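Merbridge Residents Association
Minutes, November meeting

The meeting opened at 7:00 p.m. Minutes of the last meeting were approved with one correction – the hall rental is paid to Katwood, not Pirihi.

Accounts: the balance stands at $1,287. Dues have come in from 52 households out of 101.

Hall kitchen: two quotes were received for replacing the plumbing. Members preferred the one from Mekier, but want the start date in writing.

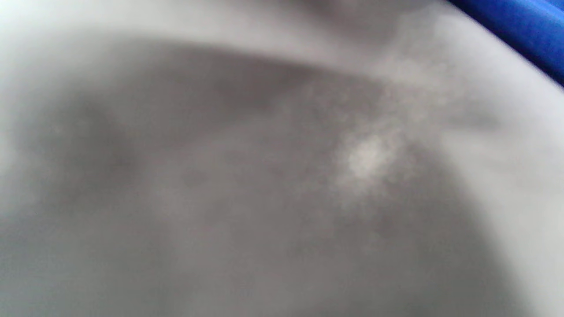 White basin, close up.

Parking on Pirihi Lane: the city has not answered our letter. A second one will go out this month.

Snow removal: same arrangement as last year. Salt is in the shed.

Meeting closed at 8:25 p.m.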